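**Julovon fold station, after one season in the back room** – 3.5 out of 5

Writing this between loads so excuse the typos. We're a laundry and alterations shop in Marnton, on the small side. Bought the Julovon in July through Pavico. 426 a month on the lease, first 2 months free.

Good stuff first. Flat things, great. Towels, pillowcases, tees. 80 pieces an hour on a decent day and the stacks come out square. My wrists quit hurting. Setup took a morning, the manual is fine once you skip the first part.

Knits, no. Anything heavy or fuzzy or stretched goes back to a person. Sleeves are the problem – it wants a sleeve where a sleeve should be. Lucinda Haddad runs our knit table and she's busier now than before we got it, becuase all the easy stuff is gone from her day. She used to do a sweater, then ten towels to rest. Now it's sweater, sweater, sweater. Ask your people about that before you sign.

Sweater work, sleeve and ribbing: 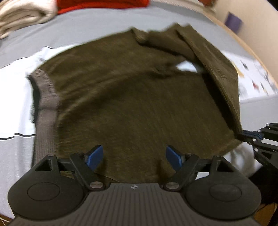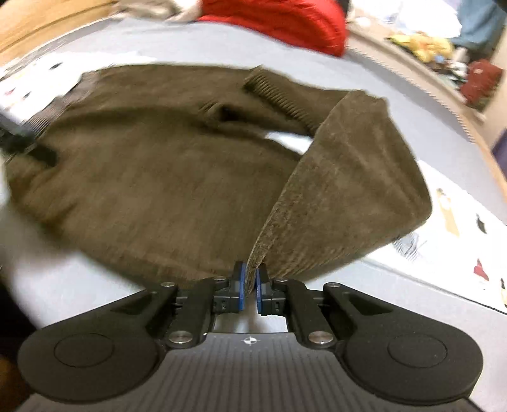 Hours didn't get cut here, I'll say that. Two of us moved to the front counter part time. One likes it, one doesnt. We switch at noon now.

Also looked at the Kjærgaard. Quieter, but 1716 for the install alone, no thanks.

Support picks up the phone. Belt squeaks. Would lease again, for towels. Ask Pavico for the longer feed tray, the short one is useless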